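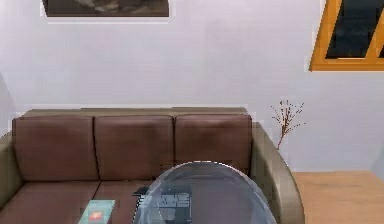

Threads > Home > Noise and neighbours

August, posted by Hedvika Brabec

I've been reading about quiet homes for most of the summer and I've reached the stage where I want to argue with somebody. So, a thread. It's long. Mute me if you like, I'll never hear it.

It started with a leaflet through the door for Lustero, a paint that "absorbs everyday sound". One coat for a calmer room, two for a peaceful one. I rang the number and asked how much sound. The woman was very nice and said it depended on the sound.

A coat of paint is thinner than a postcard. I'd like someone to explain how a postcard glued flat to a hard wall is going to swallow next door's telly. I asked for the test report and got sent the leaflet again, this time as an attachment.

The trick in nearly all of this stuff is mixing up two different problems. One is echo, where your own noise bounces about in your own room. The other is noise coming through from somewhere else. Things that help with the first do next to nothing for the second, and most adverts are written so you won't notice which one they mean.

If your room sounds like a swimming pool when you clap, that's echo. Curtains, a rug, a bookcase with books in it, a fat old sofa. You've probably got most of that already, or your aunt has and wants rid of it. 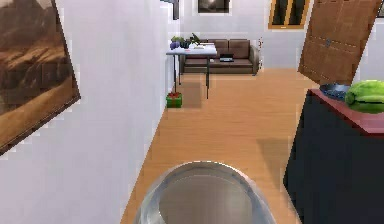
Framed pictures on a white wall, bare boards all the way to the back.

If you can hear the man upstairs drop a shoe, that's the other one, and no amount of cushion will touch it. The shoe is hitting his floor, his floor is your ceiling, and your ceiling is joined to your walls. You're living inside the drum.

Which brings me to foam. Those little pyramid tiles people stick up behind their desks. Fine if you record yourself singing. I have now seen them sold as "neighbour-proof" by three different shops, and one had a photo of a sleeping baby next to them. Foam tiles are mostly air. Noise from next door walks straight through.

Someone will say "but I put them up and it got quieter". I believe you that it felt quieter. You'd spent a Sunday on a ladder and a fair bit of money. I'd want it to feel quieter too.

I borrowed a sound meter from Juraj Tichý, who warned me that the app on my phone would read whatever mood it was in. He was right about that. Two phones on the same table, same fridge humming, and they couldn't agree. So when a review says "my app showed it dropped by 20 decibels", I move on to the next review.

And 20 decibels is a lot, by the way. If a wall hanging could do that, people would be queuing round the block for it and builders would have stopped bothering with walls.

Now the expensive end. I had a quote for decorative felt panels, supplied and fitted, one wall: £687. They look nice. I'll give them that. The fitter told me they'd "transform" the flat, and I asked if they'd stop me hearing the lift. Long pause. He said I'd notice the lift less. I asked why. He said because the room would be so much calmer.

That's a lot of money for noticing a lift less.

Floors next, as this is where I get told off. Yes, I like wooden floors. Everyone likes wooden floors, they look clean and they go with everything, and then you walk across one in hard shoes at six in the morning and somebody underneath you starts writing a letter.

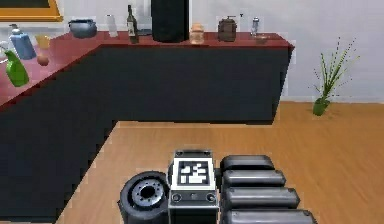

Wood flooring again, beside an L-shaped kitchen counter.

Underlay is one of the few things in this whole business that can do a real job, but it does it for the person downstairs. You lay it, they get the quiet. I have yet to see an advert say so. The one for Hultutero underlay had a woman with her eyes shut, smiling, standing on her own new floor. She ought to have been lying in bed one storey down.

I asked Hultutero what kind of subfloor their figures came from. Answer: "laboratory conditions". I asked if that meant a thick concrete slab, as mine is old timber and it matters a great deal. Still waiting. I'll add the answer here if one turns up.

Kitchens deserve a grumble to themselves. Hard floor, hard worktop, hard cupboard doors, a fan, a kettle. Then we knock the wall down so that all of it can join us in front of the film. I don't know who first decided that the noisiest room should be part of the one where you sit down for a rest, but I'd have liked a word.

Pacita Padilla messaged to say open-plan is lovely with small children because you can see what they're up to. Fair. She also said she hasn't heard the end of a news bulletin in 2 years. Also fair.

Let me be fair as well. Some things I tried that made a difference I could hear with my own ears and see on Juraj's meter:

– a rubber seal round the front door (cheap, fiddly, mine took two goes)
– felt pads under the chairs, for the people below
– moving the bed off the party wall, which cost nothing and annoyed everyone for a day

And some that didn't: the heavy "sound-blocking" curtain over a shut window with a gap in it. If air gets in, noise gets in. I filled the gap, and after that I couldn't tell whether the curtain was up or down. It's going back, if they'll have it.

The brochure for the new Prernora flats at the end of our road says the homes are "acoustically considered". Considered by whom? And what did they decide? You could consider a thing all day and leave it exactly as it was. I wrote and asked if they'd tested a finished flat, with people in the one above. They sent me a floor plan and an invitation to the show home.

I went. It was very quiet. The building was empty. 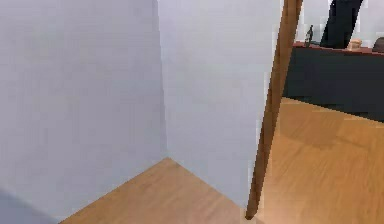 Jarmila Ondrejka: You're being hard on show homes, but I'd go further. Go back in the evening once the first lot have moved in and stand in the corridor with your mouth shut for ten minutes. We did that before we bought and walked away from one that had seemed perfect at lunchtime. Also ask what the inside walls are made of. If the agent knocks on one to show you how solid it is, listen to the knock and ignore the agent.

Good advice, and I'm pinching it. I did knock on one. It sounded like a cereal box, though I accept that knocking isn't a test either and I've just spent a whole thread complaining about people who think their phone is one.

Someone else has asked about white noise machines. I haven't tried one. The idea of buying a noise to cover up a noise puts my back up, but that's a prejudice and plenty of people seem to sleep better with a fan going. If you own a fan, start with the fan.

And to the person with the 166-page building survey: yes please, send me the bit about floors. Only that bit.

The Lustero people have now offered me a free tin. I've said I'll take it if they'll paint one of two matching rooms, not tell me which, and let me guess. No reply so far. Off to fit the other door seal.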